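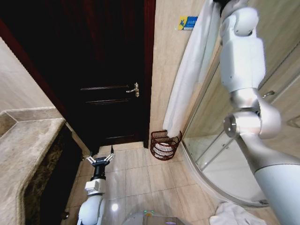 Mi-kyung Tak wanted the number first. Always the number first, over the phone, at seven in the morning, before I'd found my other shoe.

"Per room," she said. "Not per month. Per room."

I told her I didn't have per room. I had a quote from Vavow, three pages, and a quote from Trarnano, one page and a lot of small print. I had coffee on both.

Seventeen bathrooms. That was the Kadcombe. Seventeen bathrooms, glass showers, dark doors, marble that showed every drop. Her mother had picked the marble. Mi-kyung was stuck paying for it to be wiped.

Vavow leased by the month. Service included, except in November, when apparently service went somewhere else. Trarnano sold outright and wanted half up front. Nobody at either place would say what a spare gripper cost until I asked twice. Seven hundred dollars. Each. Two arms, so you do the math, and then you do it again for the pair in the closet.

I wrote 700 on my hand. Ran out of paper.

So. Trial morning. One machine, the small bathrooms on the second floor, me in the hall with a clipboard and a stopwatch I didn't really know how to work.
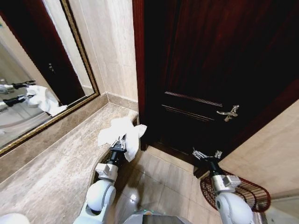 Cheap cloths will ruin you, El Khatib wrote back, when I sent over the draft budget. Buy a thousand, good ones, all the same size, and put them on their own line or she'll think you hid them.

I put them on their own line. 1000 cloths. It looked insane. I made the font smaller.

Then the door handles. Then the insurance. Then the elevator, which was the one that got me — I'd forgotten the elevator completly. Old cage thing, slow, held two guests if they liked each other. I went and measured it with a tape from the kitchen drawer. Wrote it down. Measured it again, got a different number, wrote that down too.

She called at noon.

"Well?"

"It's doing the counter."

"I didn't ask what it's doing. I asked what it costs."

I read her the lines. All of them, fast, like pulling tape off. Lease, cloths, spares, the guy who comes out. She didn't say anything for a while. I could hear her typing, the old adding machine kind of typing.

"About 296 a room," she said. "For the first month."

"Is that bad?"

"My mother paid more than that for the mirror."

I couldn't tell if that was a yes. With her you wait. I stood in the hall and waited, phone hot on my ear, and looked in past the shower.
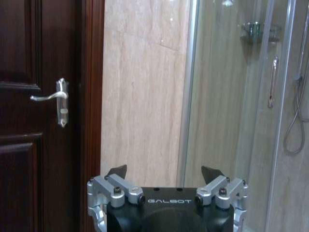 *Second floor, by the door.*

"Ask Vavow about November," she said. "Get it in writting. And ask if they'll throw in the spares."

"They won't."

"Ask anyway."

She hung up. I went to look for a pen.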